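How I fix a loose or sticky door knob (and when I give up and swap it)

Posted October 23, 2023

My bathroom knob had been wobbling since June and I kept telling myself I'd get to it. Then one evening it came off in my hand, with me on the wrong side of the door. So that was the push I needed! If yours is heading the same way, this is a nice small job for a quiet hour, and you don't need much experience to do it.

What I use

A Phillips screwdriver (a hand one, please, a drill will chew up those little screws), a thin flathead or a straightened paper clip, dry graphite, an old toothbrush and a saucer for the screws. I use the Tusto short-handled screwdriver because it fits my hand, but any decent one is fine.

Step 1: Wiggle before you unscrew

Hold the knob and push it up, down and side to side. If the round plate moves along with it, the long screws going through the door are loose. If the plate stays still and only the knob rattles, look for a tiny set screw on the neck. Mine was hiding on the underside and I had to lie on the floor with a flashlight to find it.

Step 2: Take it off

Open the door first and wedge it. I mean it. Visible screws just come out. If there aren't any, look for a small hole or slot in the neck, press the paper clip in and pull the knob toward you. The plate usually pries off after that - go slowly or you'll dent the paint. 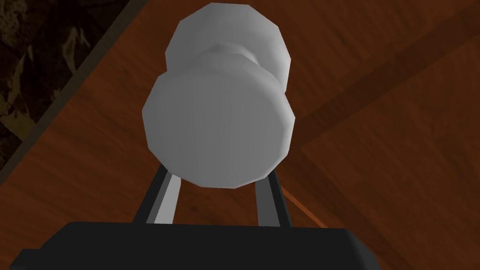
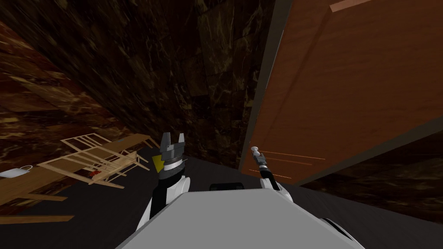
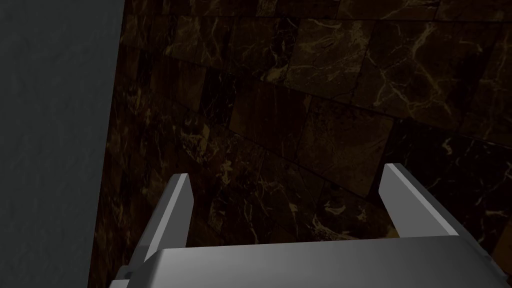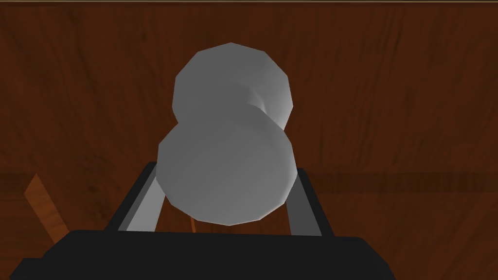 Home Repair Club - Doors and Hardware Team

Step 3: Clean and lubricate

Brush out the latch with the dry toothbrush. You'd be amazed how much lint gets in there. Then a little puff of graphite on the moving parts, and work the latch in and out with your finger until it slides nicely. Skip the cooking oil! I tried it once in my old apartment on Brikine Street and it turned to glue by winter.

Step 4: Put it back and snug it up

Line up both halves, start both long screws by hand, and then tighten them a few turns at a time, switching from one to the other. If you crank one all the way down first, the plate sits crooked and the latch binds. Stop when it's firm. Overtightening makes the knob stiff, and I've stripped a screw that way.

If the small screws on the latch plate just spin, the wood is worn out. Pull them, dip a couple of toothpicks in wood glue, poke them in the hole, snap them off flush and let the glue dry overnight before you drive the screw again.

When I swap the whole thing

If the latch still sticks after cleaning, or the knob turns and nothing moves, I buy a new set. Measure from the edge of the door to the center of the hole before you shop. I didn't, and made two trips. The one I ended up with is the Flukero 702, which cost me $18, and it took 20 minutes to put in.

Keep the old screws in a jar. They fit the closet door too.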